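About Pukavel

Pukavel is a contract catering and dishroom services company. We run staff canteens, school kitchens and hospital tea points on behalf of the organisations that own them. Our head office and main wash-up kitchen are at Sirholm, where crockery from the smaller sites is brought in, cleared, washed and sent out again.

Since December we have been introducing robot arms into the clearing and racking of used tableware. The work is led from our training kitchen at Sirholm by a joint team of kitchen staff and engineers.

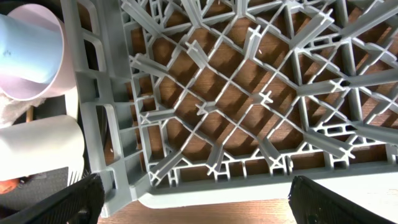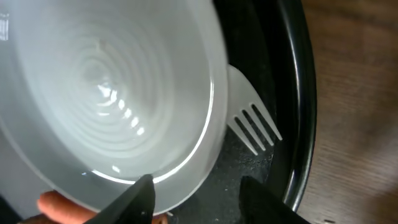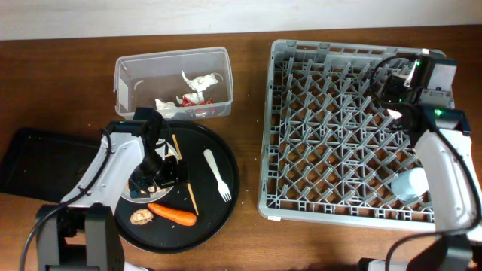 Our work

Pukavel was formed by the merger of two family catering firms and today handles 3485 covers on a normal working day. Most of our colleagues work in the wash-up. It is the part of a kitchen that guests do not see, and for many years it was the part that saw the least investment. Shifts were long, the floor was hard on the feet, and new starters often left before their training was complete.

The automation programme, known within the company as Yeon, was set up to address this. It covers the tasks that our staff told us they would most gladly share with a machine: separating cutlery from plates, taking food waste and paper off the dishes, and placing cups and bowls in the rack. The arms and their control software are supplied by Tuvov, with whom we hold a service agreement. Pukavel decides where they are used and at what pace.

What has changed for our colleagues

No post has been closed as a result of Yeon, and the company has given a written undertaking on this point to all staff in the wash-up. What has changed is the content of the day. A porter who used to spend a full shift at the clearing table now spends part of it there and part of it at inspection, in stores or on the delivery round. Rotation between these duties takes place every two hours.

A new grade, dishroom technician, has been added to our pay structure. Technicians set out the work for the arms, guide them through new tasks, check the results and stop the equipment when something is not right. The grade is open to anyone who has completed 6 months in a Pukavel kitchen. Previous experience with computers is not required. Training is given in paid hours and lasts 4 weeks, the last of which is spent alongside a qualified technician.

We recognise that the change has not suited everyone. Some long-serving colleagues prefer the rhythm of working by hand and have asked to remain on manual stations. These requests have been granted, and manual stations will be kept at every site. Thin glassware and anything chipped or cracked continues to be handled by people.

How decisions are made

Before an arm is placed in a kitchen, the kitchen's own staff visit Sirholm to see the equipment and to put their questions to the project team. A trial period follows. At the end of it the staff meet without managers present and report their views in writing, and the site manager must reply to each point raised. Reports and replies are posted on the kitchen noticeboard.

Any member of staff may switch an arm off. They are not asked to justify having done so, although they are encouraged to make a short note in the shift book so that the technicians can look into the cause.

Cameras fitted to the arms are used to guide the equipment and to improve its handling of tableware. Their recordings are not used to measure the speed or attendance of any employee.

Visiting and working with us

Sirholm receives visits from schools, colleges and client organisations by prior arrangement with the main office. Vacancies for kitchen porters, drivers and dishroom technicians are listed on our Careers page, and applications may also be handed in at any Pukavel kitchen.

Page last reviewed: May 10, 2019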